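Letter-writing for prisoners: tips for doing it at the kitchen table

Our Etside group has been writing to political prisoners and their families since last August, and I still love it! You don't need to be a good writer, you just need a clear table and an hour. A few things we've picked up along the way:

Wipe the table and let it dry fully before any paper comes out. Thin airmail sheets soak up the tiniest drop of tea, and blue ink runs like mad.

Keep everything for letters in one box – pens, stamps, address list, spare envelopes – so you can start the minute the plates are cleared.
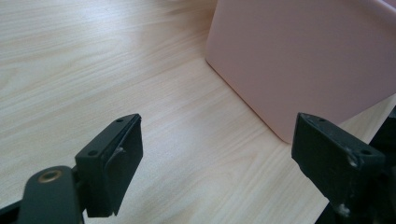 A pale pink box on the table.

Write on one side only and leave a wide margin. Censors often stamp the page, and it's so sad to lose a line of good wishes under the stamp. Number your pages too (1 of 2, 2 of 2), so the reader knows if one has gone missing.

Skip glitter, stickers and staples, as plenty of prisons send them straight back. Plain cards with flowers or birds are lovely and usually get through.

Petition sheets keep best flat, under a heavy baking tray overnight if they've curled. We do 40 to a bundle, with a strip of card top and bottom. The Dresville lot sent off 2276 signatures that way!

Next writing evening: Saturday, August 9, 2025. Bring a pen that works.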